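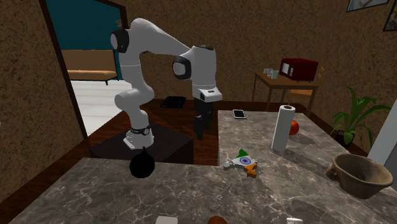 I had been meaning to visit Herker since last October, when Custódio Peixoto rang to say that they were opening their doors to small caterers and that I ought to come before I signed anything. I run the kitchens for a group of day centres, and we have a sum put by for equipment which everybody I work with has an opinion on. So on 1/6/26 I packed a sandwich (I needn't have, more on that later), caught the early train to Clonton and walked up the hill from the station in what I can only call a determined drizzle.

Herker have the upper floor of an old seed warehouse, and you go in past the bicycles. I had rather expected a great hall full of machinery humming away, but the first hour was spent sitting down in front of a large screen with a very good cup of tea. Custódio has the idea, and I have come round to it, that you shouldn't spend a penny on a robot arm until you have watched one working in a computer model of the sort of room you have in mind. They use a planning program called Costache for this, and he had several rooms ready to show us, some more sensible than others!

The one we stayed on longest was a kitchen of sorts, with grey marble counters and a white arm standing on a dark brown box in the gap behind them. I took to it at once, I must say, as it had a paper towel roll and a dark red microwave and looked a good deal more like the places I know than the bare grey grids you get in the brochures. Custódio used it to talk about pedestals, a subject I had never given a moment's thought. The arm gets all the attention in the catalogue and the thing it stands on is a line near the bottom, but the pedestal decides how high the shoulder sits, and so what the arm can get at on a worktop and what it can't. Buy it too low and you will be paying somebody to make you another. He told us to budget for it separately and to ask what fixing it to the floor will do to the floor. Ours is old vinyl, so I wrote that down and underlined it.

Then we got on to reach. With the gripper hanging straight down between the pedestal and the right-hand table, it all looked very convenient, and a gentleman from a bakery said as much. Custódio asked him what he would do about the microwave, away on its little wooden table at the back of the room. Well, there was a bit of a silence. The choices, as he laid them out, were to move the microwave, move the arm, buy a longer arm or leave that job to a person, and the last of these costs nothing at all. I thought that was decent of him, considering that he has arms to sell.

We spent a while on grippers as well. The one on the screen was a plain black pair of fingers, and I had supposed that this was the basic sort you would want to replace straight away. He would start with it, he said, and see which of your own things gave it trouble before buying anything fancier. He went round the counters asking us what we thought. A phone lying flat on a worktop is a thin thing to get two fingers under. A round fruit may roll, and may bruise if you pinch it. The brown bowl with the loop handle set off a proper argument about whether you would go for the handle or the rim, and I am afraid I was one of the loud ones (handle, and I'm sticking to it). His advice was to make a list of the dullest objects in your own kitchen and bring it with you, and to be wary of any supplier who would sooner show you theirs.

After that came the money. I had come with the price of an arm in my head and nothing much else, and I suspect most of us had. The training for my staff alone would be 3,000 pounds, and a spare set of finger pads is 200, which doesn't sound much until you hear how fond they are of wearing out. On top of those there is the guarding, or the sensors you have in place of guarding, and the electrician, and the insurance people, who will want a letter. Clako, who do the service contracts, had sent a very patient young woman along, and she explained the difference between a visit within 7 days and a visit the next morning. It is a large difference. I asked whether we could begin on the cheaper one and move up, and we can, at the end of any quarter.

Lunch was laid on, and it was lovely: a thick bean soup and more bread than we could manage, so the sandwich went home with me again. In the afternoon there was a real arm to look at and we each had a turn at guiding it by hand. It was lighter to push than I had imagined. I could have stayed at that all day, but there were nine of us and people were getting fidgety behind me.

I came away without an order form, and Custódio didn't press one on me. What I have is a page of measurements to take: the height of every worktop, the gap between the servery and the wall, the swing of the fridge door, and where the sockets are. Once he has those he will put our own kitchen into Costache and we can have our arguments in front of that. Anyone going up should know that the last good train back leaves before five, and that the café by the station shuts at three.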